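Thread on the gripper comparison we've been running at the Ploledbridge site. Two sets of fingers, two wrist cameras, one controller swap halfway through. Posting it in pieces as I go through my notes.

---

Setup first. Two arms, one two-finger gripper on each, a camera module near each wrist. Controller is the Fluklow box we had in the spring, then the Conmont one. Same arms and same cables the whole way through.

---

The two finger sets are the Kragh stock pads, which are smooth, and a set we cut ourselves with a shallow groove down the middle of each pad. The groove is there for thin things like key blades and card edges. It costs a little contact area on flat objects.

---

I logged 730 grasp attempts. 236 of those were on keys, which is more than I planned. Keys kept giving different answers from one session to the next, so I kept going back to them.

---

Smooth pads on keys: fine if the fingers close across the ring. Poor if they close on one blade and the rest of the bunch hangs off it. The blade rotates in the pads and the bunch swings down until something slips.

---

Grooved pads on keys: the blade seats in the groove and stays put. When it doesn't seat, it sits on the groove edge and pops out during the lift. So fewer slow slips and more sudden drops. Overall the grooved set did better, but not by as much as I expected when I cut them.

---

Remotes were the opposite. Smooth pads won on every remote we tried. The groove lands on the side of the case and you lose grip right where you need it. Anything with a long flat side goes to the smooth set.

---

Someone asked last time about tape rolls. Lying flat they are awkward for both sets. One finger inside the hole and one outside works well, if the wrist camera can see the hole. From a low approach it can't, so we come in from straight above.

---

Cameras. Same module on both wrists, mounted at slightly different angles. The left one is tipped in toward the fingertips and the right one is closer to parallel with the gripper.

---

The tipped one is better in the last few inches before contact. It also loses the wider view sooner, so if the first guess at the object is off you have less chance to correct. I'd take the tipped mount for small objects and leave the other for reaching across a long surface.

---

Shiny things are still a problem. Metal keys throw highlights into the wrist view and the edge detection jumps around. Dropping exposure helped. Turning off the overhead light helped more, but that isn't a fix I want to depend on.

---

Glass surfaces too. We get a second faint copy of an object in the reflection and the planner sometimes picks a point on that. I now clamp the minimum height by hand for any glass top. Crude, works.

---

Controllers. Fluklow was smooth in free motion and late on contact. By the time it noticed the fingers had touched something, it had pushed a little further. On a hard surface you hear it.

---

Conmont stops sooner. It also faults more. I had 9 faults across the runs where both arms were moving at once, and 3 of them needed a full power cycle. The rest cleared from the panel.

---

The Conmont log is easier to read. Every fault has a joint number and a plain sentence. Fluklow gives you a code and you go look it up in a PDF.

---

Key runs go on a stool between the two arms. Either arm can reach it without crossing the other, and the height is about right for a top approach. I drop the bunch from a few inches up so it lands differently each time, then start the attempt.

---
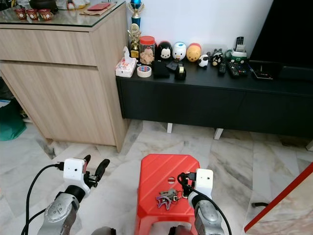 Keys on the red stool, both grippers in close. Left fingers open, right gripper over the edge of the stool.

---

Ribbed top on that stool, by the way. I like it for this. A key lying across ribs leaves small gaps underneath, and a fingertip can get below the blade. On a smooth tabletop the same key takes almost twice as many tries.

---

So if you're comparing numbers with ours, check what your objects are sitting on before you blame the fingers. I'll list the surface for each batch when I post the table.

---

Cable note. The camera cables loop down along the arms. Leave enough slack for full wrist rotation, then tie them well back from the gripper. With too little slack the camera mount shifts and your calibration goes with it. I had to recalibrate the right side twice in June for that.

---

Where I've landed for now: grooved pads on the right arm, smooth pads on the left, Conmont controller, tipped camera mount staying on the left until I print a second bracket.

---

Next batch is card edges and envelopes. If anyone has run the Kragh pads on paper, I'd like to know what closing force you used.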